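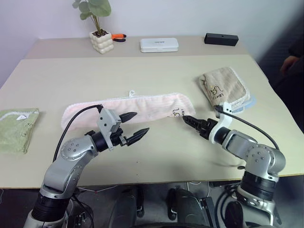
Vol. 4, No. 2

Home | About Us | Lessons | Ensembles | Instrument Loans | Contact

About the Reddale School of Music

The Reddale School of Music teaches children and adults to play, read and write music. We opened in two rented rooms above a shoe repair shop on Clallberg Street, with one upright piano and a set of folding chairs. We now have our own building and over 800 former students, a few of whom teach here.

Our director is Csaba Medve. He trained as a clarinetist, played in theater orchestras, and still takes the beginning woodwind classes on weekday afternoons.

Lessons are offered in piano, strings, woodwinds, brass, guitar and voice. Beginners start with 30 minutes a week. Most move to 45 when their teacher thinks they're ready – usually in the second year. Students do not need to audition, and they don't need to own an instrument. The loan closet holds 83 of them, mostly violins and clarinets, and the fee covers strings and reeds.

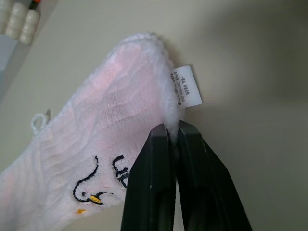
Students who have finished a year of lessons may join an ensemble. The Belay Strings rehearse on Tuesday evenings and take players of any age. The wind band is larger, with 60 chairs, and plays outdoors at the Reddale park in the summer. There is also a small theory class for people who want to write their own pieces. It meets in the back room and uses the Sasteo workbooks, which we sell at the front desk.

Tuition is billed by the term. Families who need help with the cost can ask for the reduced rate form, and we don't require tax papers with it. Missed lessons are made up if you call the day before.

Enrollment for the spring term closes in April. The office is open from 2 until 7 on school days. Parking is behind the building – please leave the spaces by the loading door clear on concert nights.

Comments

tubadad: Is the wind band open to adults who took lessons somewhere else?

Front Office: Yes, come to a rehearsal and talk to the conductor first.

R. Lindqvist: My daughter borrowed a viola here for two years. Good instrument, fair price.

mel_k: Do you still have the Saturday guitar group?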